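Tips for teaching a table-setting task by remote control

By Nélida Fuentealba

My group at Olivares teaches small household jobs to a robot arm. We move it with a hand controller and it records what we do. I started in November and made many mistakes, so I write my notes for the people who begin now. English is my second language, please be patient with me.

Start with two objects. A spoon and a fork are a good pair. They are both thin and shiny, and the gripper must come to them in almost the same way. Put them parallel, with the handles toward the arm, and leave enough space between them for one finger to go down. If they touch each other, you will lift both.

Open the fingers wide before you go down. Beginners like to open them only a little, to save time, and then one finger lands on the metal and pushes it away. Bring the open gripper over the fork, stop for one breath, and look at the wrist view before you close.

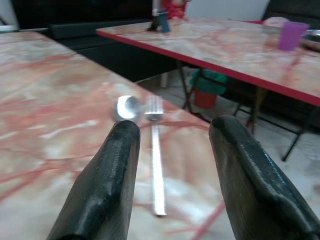
Wrist view: fork in the gap, spoon behind the left finger.

Remember that the wrist camera does not show you everything. A finger can hide a whole handle. When this happens, do not guess. Go up a little, look again, and come down again slowly. It is no problem if the recording has this small correction in it. Rocío Garrido, who checks our recordings, prefers a slow correction to a fast mistake.

Glossy tabletops are difficult. A bright reflection on the table can look like a piece of metal, for the person and also for the camera. Before the first try I close the curtain or move the lamp. I do not change the light again until the set is finished.

Keep the other things far. We leave the cup and the bowl on the second table when the task is only spoon and fork. They can stay in view, but the arm should not be able to hit them.

Do not put the cutlery at the very edge. A few centimeters in from the corner is better, so that a bad push does not end on the floor. 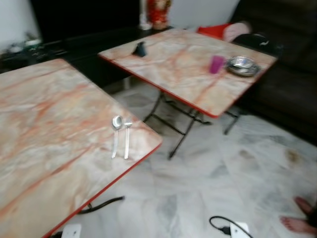
Spoon and fork near the corner, cup and bowl on the other table.

Look down also. Cables and power strips should lie where you do not walk while your eyes are on the screen. Check them before you take the controller.

Record in short sets. I do 15 tries, then I rest my hands. Nicanor Palma can do 24 and his last ones are still smooth, mine are not. Between tries, move the spoon and the fork a little, or turn them by a small angle. If they always lie in the same place, the robot learns the place and not the spoon.

Write down each failed try at once, with the number and one or two words: "slipped," "took both," "too fast." On Wednesday we read the list together and decide which tries to repeat.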